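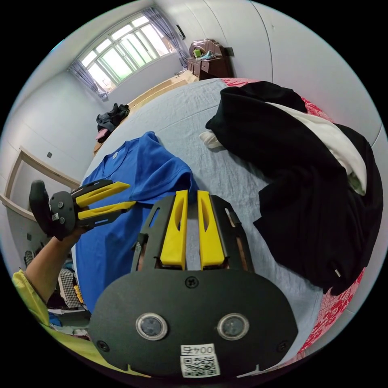
Please Stop Buying Books for Their Jackets

I sold a book last month to a man in another state who wrote back within an hour of opening the parcel. He didn't mention the book. He wanted to know why the jacket had a closed tear at the head of the spine, three millimeters long, when I had only written "minor edgewear." I gave him five dollars back and he seemed happy. I doubt he has read a page of it.

I've been selling used books out of my home since I lost the lease on the Bellden shop, mostly history and natural history, with a few shelves of poetry that I keep because I like them and nobody else does. I've written a lot of condition notes in that time. VG in VG. Near Fine in a price-clipped jacket. Spine a bit sunned, former owner's name on the endpaper, else clean and tight. I can do it half asleep, and some nights I have. And more and more I think the whole business has gone a little crazy.

Let me be fair. If you're paying $2000 for a first edition, you should know about every bump and fox mark on it. That's a lot of money, and at that level the jacket can be most of the price. I have no quarrel with the folks who play up there. My quarrel is with what happened to the $19 book. Somewhere along the way the ordinary reading copy started getting inspected like a used car, and buyers started sending back perfectly good books over a corner.

My friend Wubit Mekonnen has a stall at the Misby fair and she sees it in person. People pick up a book, take the jacket off, tilt the boards to the light, sniff the gutter (everybody sniffs, I do it too), and put it back without looking at one sentence. She once watched a fellow go through an entire table that way. I asked her if he bought anything. A plastic jacket cover, she said!

And then there's the word "unread." I hate it and I've used it, because it sells. Think about what we're bragging about, though. A book sat in somebody's house for 30 years and no one ever opened it, and we're supposed to pay extra for that? My own favorite on the shelf is a field guide to mosses that belonged to Dwynwen Sayce, whose name is on the flyleaf in green ink. She wrote in the margins all the way through – where she found each one, what the weather was doing, which names she thought were wrong. A stricter dealer than me would call it Fair. I wouldn't take $200 for it.

I do hear the other side. Hamish Forsyth, who taught me most of what I know about the trade, says that sloppy grading is how buyers get cheated, and he's right. I've opened enough parcels marked Very Good and found a cracked hinge and a smell like a wet basement. So describe the book, sure. Describe it well. Tell me if pages are missing or the binding is going. I'd just like a line or two about what's inside it as well. Is the index any use? Are the maps good? Half the listings I read now don't say what the book is about at all, and the seller has no idea, because he typed the whole thing up without getting past the copyright page.

So I've changed how I write mine. The jacket gets one sentence. The contents get three or four, and if the second chapter drags I say so. Sales are down a bit on the history and up on the poetry, which I can't explain. The returns haven't changed much. There's one sitting by the door right now, a nice clean history of canals, sent back with a sticky note pointing to a faint crease on the rear flap. I'm on chapter five.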